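Can a robot arm put a processor in a PC?

2019-05-08

Kittipong Nilsuwan has been telling anyone at the Rutton workshop who'll stand still that our arm will be building PCs by the end of the year. I said it would be bending pins by teatime. We settled on one job, the one I like least when I do it by hand: picking up a CPU and lowering it into its socket.

The donor is an old Dell desktop that Lamduan Boonyarit had under her bench. Cover off, cooler off, case on the bench. Then we argued over how wide the gripper should open, which took most of the first evening.
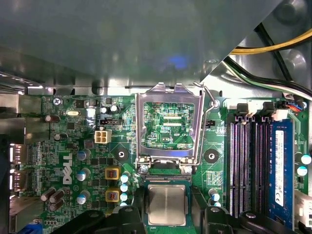
My complaint about projects like this is that the hard part gets skipped. Moving a chip from A to B is easy enough. An LGA socket wants the chip square, the right way round and let go gently, and it has no patience at all with being nudged sideways. I have seen plenty of clips that stop just before the letting go.

Tymofii Demchenko wrote the motion script in April, and it had grown to 1,817 lines by the time I read it. Most of that is waiting and checking. I'm not sure whether to be impressed or worried.
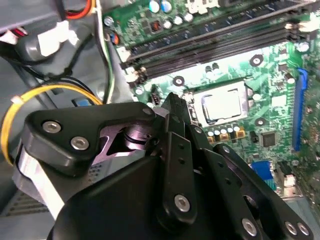

The fingers are the weak point, if you ask me. They are stiff and bulky, and the case was plainly laid out for human hands. Tymofii wants softer tips. I want a proper suction cup, but we have 25 pounds left in the pot and he got to it first – so softer tips it is.

We also tried holding the chip over the bare metal of the case, where a drop would cost us less. 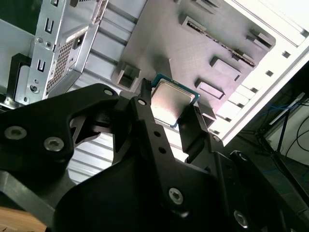 CPU in the gripper, held at a tilt over the case.

Tilt is my other worry. Two fingers on a thin square of board leave it free to pivot, and the script has no idea when that happens. Kittipong says a camera check will sort it. He said the same of the last thing.
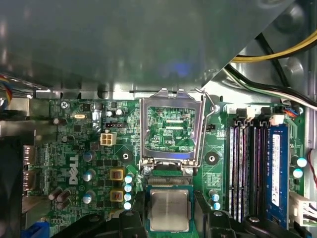
Chip held low over the board, load plate up, lever unlatched.

I can do this job by hand in 8 seconds, and that includes the swearing. Tymofii is printing the new tips at Narnby this week and I've agreed to give it 2 more evenings. After that I want my bench back.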